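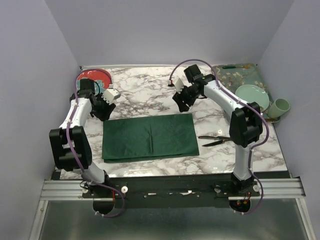

Fig. 1. The two-arm cell, both wrist cables visible (purple).

Week 6 notes: the cable snag

Okay, so this is the one I promised I'd write up, and yes, I'm the one who wrote the bad routine!

The task was folding a cloth. On 8/4/22 we were at cycle 144 on the Stomberg bench when the left arm stopped dead halfway through a lift and threw a tracking error. Nhàn Lục hit the e-stop (good instincts, she was closer than me) and we found the cable pulled tight around the elbow. The joint had been fighting it for a while. I went back through the log and the elbow current had been creeping up from cycle 67 on, and I'd never set a warning on it. Ouch.

Look at how the cable runs in Fig. 1: up from the base, around the elbow, along the upper link. That loop at the elbow is your slack. My routine kept turning the wrist the same direction and never unwound it, so every cycle ate a little more of the loop. The joint limits were all fine, which is why the software didn't complain. It knows joint angles and has no idea there's a cable!

What we changed:
Wrist goes back to zero every 50 cycles, slowly, with the gripper open.
Current warning on both elbows, well under the fault level.
Hand check of the slack before power-on. Power OFF, please.

Also, loose tools. Scissors within reach of a moving gripper are a hazard even when the task never touches them, and an arm that faults can let go of what it's holding. Keep your hands out until the e-stop is latched.

For September: read the Derkach chapter on cable routing, then plot elbow current against cycle number from the log (587 rows, Đức Đào has the file). Mark where you would have stopped the run.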